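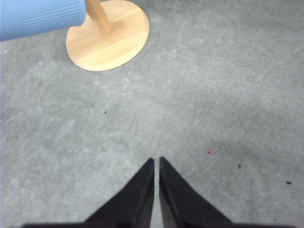 Handkamera, Greifer fast geschlossen über dem Hallenboden. Oben links der Holzfuß mit dem Stab.

21. April 2022
Greiferstörung, Zelle Kundthorpe
Eingetragen: Teodora Kneževič

Fehler kam wieder beim Anfahren der Vorgreifposition. Meldung 341 (Positionsabweichung Finger), Arm hält an, Greifer bleibt in der letzten Stellung stehen und nimmt keinen Öffnen-Befehl mehr an. Quittieren am Panel geht, aber beim nächsten Schließen ist die Meldung sofort wieder da. Genauso hat es Sorin gestern Abend gehabt, nur dass bei ihm vorher 271 im Protokoll stand. Die 271 habe ich heute nicht gesehen.

Was ich gemacht habe:
Steuerung neu gestartet, Referenzfahrt nur Greifer. Läuft durch, Endlage auf wird gemeldet, Endlage zu nicht. Die Steuerung meint also, die Finger seien weiter offen, als sie es sind. Auf dem Kamerabild ist nur noch ein schmaler Spalt, und zwischen den Fingern steckt nichts. Fremdkörper an den Spitzen scheidet damit für mich aus.

Schließkraft halbiert, zweimal probiert, gleiche Meldung. Danach das Kabel zum Handgelenk am Stecker bewegt, und der Positionswert ist um fast 2 mm gesprungen, ohne dass sich die Finger bewegt haben. Vermutlich Stecker oder Leitung kurz dahinter. Der Utach-Wandler wäre die andere Möglichkeit, den haben wir aber erst im Winter getauscht.

Zur Sicherheit: Beim Bewegen des Kabels war der Arm noch freigegeben. Das war mein Fehler. Reece hat es gesehen und den Not-Halt gedrückt, passiert ist nichts. Ab jetzt gilt für alle: am Handgelenk nur mit weggenommener Freigabe, Schlüssel abziehen und einstecken. Slavica nimmt das in die Anweisung für die Zelle auf.

Zählerstand Greifer laut Steuerung: rund 2000 Zyklen seit der letzten Wartung. Für Verschleiß an der Führung ist das zu wenig.

Offen:
Ersatzkabel bei Tomić anfragen (Krešimir)
Leitung durchmessen, auch unter Bewegung, Arm dabei von Hand führen
Protokoll von gestern sichern, bevor es überschrieben wird (Sorin)
Warum wird der Sprung im Positionswert erst beim Schließen gemeldet? Bei Pravham nachfragen

Zelle bleibt bis dahin gesperrt, Schild hängt am Panel. Greifer nicht von Hand aufdrücken.

T. K.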